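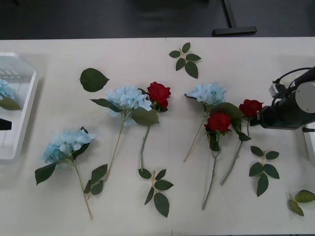 Rhona Aitken
Course tutor, Floristry and Display, Rennie Centre

Session 4: Sorting and preparing artificial stems

Work through these notes before you come in. We start on the practical as soon as the register is done, and the Allau arrangement next session uses the stems you prepare in this one.

Laying out

Clear the table and lay every stem flat before you choose anything. Keep the heads pointing away from you and the stems towards you. Red roses and pale blue hydrangeas are set out together for this session, with loose leaves among them. Hydrangea heads are wide and hide whatever is under them, so leave a gap between each one if you have the table space. Where a rose head sits against a hydrangea, lift it clear before you pull on either stem.

Loose leaves

Leaves come off artificial stems in storage and nearly always end up in the bottom of the box. Don't throw them away. Sort them into single leaves and sprigs. The large serrated leaves go with the hydrangeas. Try a leaf against the stem before you fix it, and look at it from the front as well as from above.

A sprig of five can be used whole low down in an arrangement, or cut into smaller pieces. A sprig of three is usually best left as it is.

Shaping the heads

Open the petals with your fingertips, starting at the outside. Hydrangeas that have been packed tightly will be flat on one side. Turn that side to the back if it won't come up.

Cutting

Mark the length first, then cut. Stems with wire inside need the wire cutters, not the scissors. For the Allau arrangement, leave the roses slightly longer than the hydrangeas.

What to bring

Wire cutters, green stem tape and a soft brush. Stem tape is sold at the centre shop for 80p a roll.

Reading: the Stolesari handout, section 3. Finished stems go in Room 416, labelled with your name.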